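Quick one before work. Lunch stuff, office kitchen stuff, my ongoing campaign to stop spending money at the sandwich place

OK so I have 20 minutes before I need to leave and I promised I'd write up the lunch thing. So this is the lunch thing.

Background for anyone new. I used to buy lunch every day. Every single day, for years. Wrap, chips, drink, sometimes a cookie if the morning was bad. Then in January I went through my card statements with a highlighter and a cup of coffee, and the total for last year at Torach alone (the sandwich place across from our building, good bread, mean line) was $986. Nine hundred eighty six dollars. On wraps. I had to get up and walk around the kitchen.

And that's only Torach. Doesn't count the noodle place or the vending machine. Didn't add those up. Don't want to know.

So since then I bring lunch. Four days out of five. Wednesday I still buy, because Wednesday is the long meeting and I deserve it, and because a rule with no days off lasts me about a week and a half. I know this from past experience with running, flossing, Spanish.

What I eat

People keep asking and the answer is boring. Rice and something. Beans and something. Soup, a lot of soup. In winter it was lentil soup four days straight, same pot, and by the fourth day I was putting hot sauce and a fried egg on it and calling it a different meal.

Current rotation:

Rice, black beans, corn, whatever cheese is in there. Salsa goes in a seperate little jar or the rice goes weird.

Chicken thighs, done Sunday in the oven, with potatoes. Potatoes hold up better than I expected. Not great, fine.

Pasta with peas and too much pepper. Undercook the pasta by a couple minutes or it turns to paste by Tuesday.

Leftover chili, any kind. Chili is the king of this whole thing. Better on day three than on day one, every time. I freeze it flat in bags and stack them up like files.

Things I tried and gave up on: salads (sad by 10 a.m.), anything with avocado, hard boiled eggs (coworkers complained, fair), and a mason jar noodle thing from a website that had clearly never been made by a human being in a hurry.

Containers

Spent way too much thought on this. Started with the takeout tubs I'd been saving in the bottom cabinet. They're fine until the lid splits and you've got soup in your bag, all over a library book. Paid for the library book. So that's more money.

Bought two glass ones from Sandis, the kind with the clips on four sides. Heavy. I complained about the weight for a week and now I wouldn't go back. They don't stain, they don't hold on to the smell of last month's curry, and the clips haven't gone loose yet. The lids say they can go in the microwave, I take them off anyway, habit.

Also get a real fork. Bring a fork from home and leave it in your desk. I've lost three so far, somebody on my floor is building a set. Still cheaper than Torach.

The reheating problem

This is the part I get emails about. Everything tastes like hot edges and a frozen middle. Yes. Mine did too. I was just slapping the thing in for three minutes on full and walking off to check my phone.

What works for me now: lower power, longer time, stir in the middle. That's it. Half power for four minutes, stir, then another minute or so on full if it needs it. Rice gets a spoon of water on top before it goes in. Spread stuff out flat and leave a dip in the center, like a little crater. Soup you have to stop and stir or it'll jump out of the bowl at you. Pasta gets a splash of water too. Chicken I cut up first, always, big peices never heat right.

And cover it. A plate upside down, a paper towel, anything. You're sharing that thing with other people.

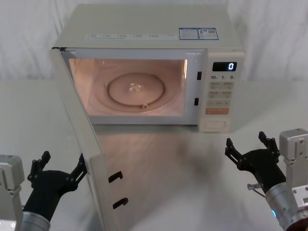 The office kitchen, a complaint

We have 70 people on our floor and 2 microwaves. You can do the math. At noon there's a line, and it's a polite line, and everyone in it is quietly furious. Somebody always has a frozen lasagna. Nine minutes! With a line behind them! I go at 11:40 now. Sometimes 11:30. I'm basically eating lunch at breakfast and I've made my peace with it.

Things I'd put on a sign if I was a sign person, and I'm getting closer to being one every week:

Take your food out when it beeps. If you leave it there and go to your desk, I will take it out and set it on the counter and I won't feel bad.

Clear the leftover seconds. I don't know why this bugs me so much. It just sits there saying 0:14 all afternoon.

Fish: no. We've been over this.

Wipe it. If it popped, it's yours. A bowl of water with some lemon in it, run it a few minutes, let it sit with the door shut, wipe. Takes less time than pretending you didn't see it.

The fridge is a whole other post. There's a yogurt in there that I think has been with the company longer than I have.

Does it save money though

Yes. Not as much as I told people it would at the start, when I was being kind of unbearable about it. Groceries went up, obviously. Chicken thighs are not free. But even with the groceries and the Wednesday wrap and the glass containers and the library book, I'm well ahead. I set myself a goal of 2,000 for the year counting coffee, which I also cut down on, and as of April I'm a bit behind but not embarassingly behind. Coffee is the hard one. Coffee I'm not ready to talk about.

The thing I didn't expect is the time. I thought cooking on Sunday would eat the whole afternoon. It's more like an hour and a bit, with the radio on, and then I get my lunch break back during the week because I'm not standing at Torach behind a guy ordering for his whole department. I read now. I walk around the block. Last week I sat on the bench by the parking lot and did nothing for 15 minutes and it was the best part of the day.

Stuff people asked in the comments last time

Do I get bored. Yes. Some weeks a lot. I keep a jar of chili crisp at my desk and it gets me through.

Do I use one of those plug-in lunch warmers. No, a friend has one from Ilex and likes it, takes forever though and you have to remember to plug it in mid-morning. I would not remember. I know me.

Do I freeze rice. Yes, works great, freeze it the same day you cook it, in portions. Goes straight from freezer to bag to desk area fridge.

What bag. Just a bag. It's blue. The zipper is going.

What about the kids' lunches. Don't have kids, can't help, good luck, you're all heroes.

Is it weird to eat the same thing as yesterday. My dog does it and he's thrilled every time.

Next week

Going to try the sheet pan thing with sausage and cabbage that somebody linked. Also might do a freezer list, if I can get the freezer door to stay shut long enough to look in there properly. And the bread question, I haven't forgotten. Fallahi (the bakery by the train station) sells day old loaves after 5 for half price and I've been slicing and freezing them, need a couple more weeks before I say if it's worth it. Toasts fine. Sandwich, not so sure yet.

OK I'm late, gotta go. It's chili today. Left my fork at home though so if you have a good way to eat chili without a fork, comments are open.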